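Subject: Re: [closet-swap] Ollow clothing rental, worth keeping?
From: Ruaridh Pringle

> Has anyone stayed with Ollow past the first month? I've had one box
> and liked two of the five pieces. The sizing on the pants was way off
> and the return bag was too small for everything to fit back in.
> Wondering if it gets better or if I should try Zedonent instead.

I've been with Ollow since July, so I can answer some of this.

The sizing did get better for me, but only after I filled in the notes box on every return. The star ratings don't seem to do much. I wrote "sleeves two inches short" on a jacket and the next three shirts all fit in the arms. Pants are still hit or miss. I stopped asking for them.

On the return bag, write to them and ask for the large one. They sent me two at no charge. Roll the knits and put anything with a collar on top.

I tried Zedonent for one box before this. The clothes were nicer, mostly wool and heavier cotton, but you only get 27 days before they bill you again, and the buyout prices are steep. They wanted 265 for a coat with a loose button. Ollow lets you keep a box as long as you want — you just don't get the next one until it goes back.

If you end up buying something, check the tag inside first. Two of my pieces had been altered at the hem, and that wasn't on the listing. I kept one anyway, a gray overshirt from Olaniyan that I wear most weeks.

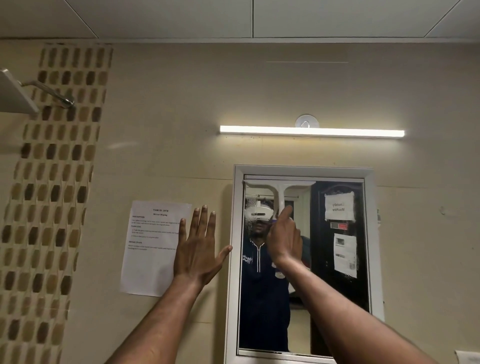 Squeegee on the bathroom mirror.

For anyone near Tudomside, the swap is still on for Saturday. Bring hangers if you have spare ones, and please wash things first. Shoes are fine this time, but no belts, we still have a whole bin of them.

Ruaridh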